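首页 > 产品中心 > 服务类设备 > Esby 双臂客房作业平台

Esby 双臂客房作业平台
型号系列:Esby
生产:Lemaire
销售与现场服务:Dullgate
供货方式:按订单生产,可预约看样
页面更新:2020年7月24日

产品概述

Esby 是一台面向酒店客房、公寓和培训宿舍的双臂作业平台,由底座、立柱、左右两条机械臂和一对平行夹爪组成。平台在房间地面上工作,主要承担床边和墙边的低位整理作业,包括垃圾桶清理、小件物品归位、床头柜台面清空、抽屉开合检查。

本平台不做床品更换,也不做卫生间湿区作业。需要这两类功能的客户请看“配套设备”栏目,或者向 Dullgate 索取选型表。

单臂工作半径为700毫米,从肩部旋转中心量至夹爪根部。客房里的低位作业点大多靠墙,前面又有床沿和椅子,选型时应以实际通道宽度为准,不能只看工作半径。通道过窄时,平台可以斜向停靠,由离作业点较近的一条臂完成主要动作,另一条臂在旁边待位或扶持。

主要配置

机械臂:左右各一条,关节结构相同,备件通用。
末端:平行夹爪,指尖可更换。标准指尖为窄形,适合夹取袋口、纸张和小瓶;宽形指尖另购。
视觉:头部相机一组,标准配置不含腕部相机。
控制:操作员遥控与程序执行两种方式,可在作业中途切换。
供电:电池,可边充边用。连续作业时间为八小时,按程序执行方式测得,遥控方式下会缩短。
急停:底座两侧各一个,另配无线急停一个。
地面要求:短绒地毯、木地板、瓷砖。长绒地毯需事先做通过性测试。

看样与演示

五月起,Dullgate 在 Nesstead 培训楼设有一间固定样板客房,供客户看样。房间按普通客房布置,床、床头柜、扶手椅、地毯和墙面开关插座都是日常使用的样式,家具位置可以按来访客户的图纸调整。调整需要提前告知,当天提出的一般只能挪动椅子和垃圾桶。

每场演示接待至多20人。房间内同时站不下这么多人,到场后分批进入,其余人员在隔壁会议室看头部相机的同步画面。标准演示时长31分钟,含一次任务切换,不含答疑。

演示的作业内容依次为床头柜台面清空、抽屉开合检查、垃圾桶清理、扶手椅座面物品归位。客户如只关心其中一项,可以要求单项重复,重复次数不限,但总时长不延长。

垃圾桶清理是看样客户问得最多的一项。桶放在床头柜正前方的地毯上,内衬透明塑料袋,袋口翻折在桶沿外侧。右臂从椅子一侧斜向伸入,夹爪进到桶口以内;左臂停在桶的另一侧待位。平台旁边始终有一名工作人员。 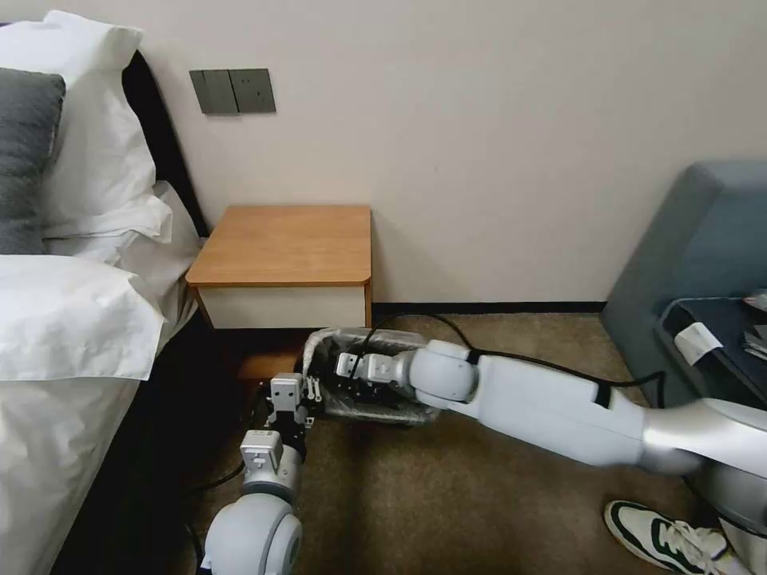
韩敬楠

床头柜前的位置对双臂平台来说并不宽裕。左边是床,被套和床单会垂到床侧,右边是扶手椅,机械臂要在两者之间下探到接近地面的高度。我们在 Nesstead 调试时,先定桶的位置,再定底座的停靠点,最后才调夹爪的进入角度。顺序反过来也能做,但每次换房型都要重新示教,用时较长。

袋口的处理有两种程序。第一种是单臂取袋,夹爪进入桶口后夹住袋子内壁,向上提起。适用于袋内物品较轻的情况,动作少。第二种是双臂取袋,左右夹爪分别夹住翻折的袋口两侧,先收拢再上提,适用于袋内有瓶罐或者湿垃圾的情况。两种程序都在标准软件里,由操作员在任务开始前选定,作业中途不自动切换。

透明薄袋反光多,褶皱也多,头部相机对袋口边缘的识别不如不透明袋稳定。客户现场如果用的是透明袋,建议验收时单独做一组测试,测试袋由客户自带,厚度和日常采购的一致。目前我们还没有把袋子厚度写进软件的自动判断里,这一项列在后续版本的计划中,时间未定。

线缆方面,臂上的线要留出腕部转动的余量,地面上的线则应尽量顺着底座后方走。来看样的客户有时会问能不能把外部线缆全部收进臂内。标准型号不支持,定制型号可以谈,交货期另算。

安装前需要客户提供的资料

一、房间平面图,标出床、床头柜、椅子的位置和尺寸。
二、地面材料说明。地毯请注明绒高。
三、垃圾桶的外径、高度和材质,袋子的规格。
四、门宽和走廊转弯处的净宽。
五、可供充电的插座位置。床头墙面插座通常留给客人使用,不建议作为充电点。
六、每层房间数和希望的作业时段。

资料不齐也可以先约看样,报价要等资料齐全后再出。

现场安全要求

平台运行期间,非操作人员应站在机械臂工作半径之外。工作人员因观察需要靠近时,应随身携带无线急停,穿包头平底鞋,不得戴松散的挂绳。

房间内有客人时不得启动程序执行方式。遥控方式下也应先取得客人同意。

床上的被子和床单如果垂到地面,应在作业前掖好或者搭回床面,避免进入底座轮下。椅子上的文件、托盘一类物品,如不在当次任务范围内,由人工确认后保留原位,平台不会主动移动未登记的物品。

保养

指尖每周检查一次磨损。腕部线缆每月检查一次固定点。底座轮上的地毯纤维应及时清理,清理时先关电源,再按下急停。外壳用半干软布擦拭,不要使用含酒精的清洁剂,白色外壳会发黄。

常见问题

能否租用?
可以。租期按月计算,含一次现场调试,不含房间改造。

看样是否收费?
Nesstead 样板客房的标准演示不收费。需要按客户图纸重新布置家具的,收取搬运费用。

演示时能否自己操作?
可以在工作人员陪同下使用遥控方式操作单臂,双臂操作需要先完成培训。

能否拍照?
可以,请不要使用闪光灯,会影响头部相机。

垃圾桶放在桌子下面行不行?
要看桌下净高。一般情况下建议把桶移到桌子外侧,和样板客房里的摆法一致。

预约方式

请在本页“预约看样”中填写单位名称、到访人数和关心的作业项目。Dullgate 收到后会回复可选时段。需要改期的,请在原定时间前一天告知。

相关下载:Esby 产品单页、尺寸图、客房资料表、指尖选型表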